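Ayaaba: questions people keep asking

Ayaaba is a two-fingered robot arm built by three of us at the Hundis shared workshop, mostly in the evenings and mostly on the same bench. Philomena Wumbei did the mechanics, Kojo Korletey did the electronics, and I (Efua Aidoo) did the software and am therefore blamed for everything. Questions arrive by email, on the workshop noticeboard and once through the letterbox.

What does the arm see when it works?

Mostly table. The camera rides at the wrist and looks out between the fingers, so both of them turn up at the bottom of every view.

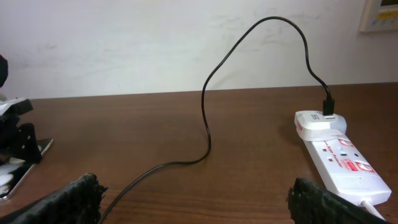
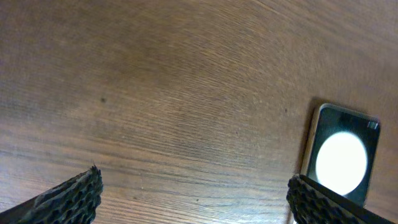 What are the finger pads made of?

Something black, rough and grippy, bought as a sheet and cut to shape at home. Philomena tried four other materials first. The smoothest of them dropped a mug at head height, and we have stopped discussing it. The pads are glued on and you can swap a pair in the time it takes to make tea, provided you remembered to buy glue.

Shouldn't the edges be neater?

Probably. You are welcome to come and trim them. The ragged edge in the first picture hasn't been promoted to a feature, whatever Kojo tells visitors.

What can it pick up?

Small boxes, plugs, phones if they lie well clear of clutter, and most things with two parallel sides. It is poor at coins, paper and anything round that has somewhere to roll to. Cables it regards as a personal insult. A loop standing up off the table looks different from every angle, and the arm changes its mind about where the loop is each time it moves. We have a cable routine called Radutar, which succeeds often enough to keep us working on it and seldom enough to keep us humble.

Why do you leave the fingers so far apart?

They start wide on purpose. If they start narrow, the arm tends to nudge the thing it came for, and then it has to go looking for it again. Closing takes longer from fully open. We can live with that.

How was it trained?

By hand, patiently. One of us steers, the arm records, and afterwards somebody goes through the runs and throws out the bad ones. We have 2000 recorded runs and kept 1663 of them. A good share of the rest are mine, from a stretch in February when the workshop heating was off and I was steering in mittens.

Does a bright screen confuse it?

It used to. Anything glowing on a dark background pulled its attention like a moth, and it would aim for the middle of the glow and ignore the edges of the thing doing the glowing. We added more runs with lit screens and it got better. It still dislikes glare on varnish.

How much did it cost?

I added it up once and got 114 receipts, at which point I put them back in the tin. The motors were the worst of it. If you want to do this cheaply, buy second-hand motors and new screws. We did it the other way round.

Can I build one?

Yes. The drawings and parts list are in the Prumow folder on the workshop computer, and members can copy the lot. Start from version 7. The earlier ones are in there for historical interest and have the elbow on backwards.

Is it safe to stand next to?

It is slow and not very strong, but it will pinch, and it doesn't know what a finger is apart from its own. Keep your hands off the bench while it moves. Tie your hair back. Know where the off switch is before you start – this sounds obvious until you are patting the wall for it.

Can I borrow it?

No. You can come and use it here if one of us is in. Nana Laryea looks after the bench bookings, and he prefers a message to a shout across the room.

Will it ever make the tea?

Rosalía Bermúdez asks this every time she comes in, and has offered to supply the kettle. We have asked her to stick to cold drinks for now.

My question isn't on the list.

Leave a note in the tray by the lathe. Please sign it. The last one just said "why?" and we didn't know who to reply to.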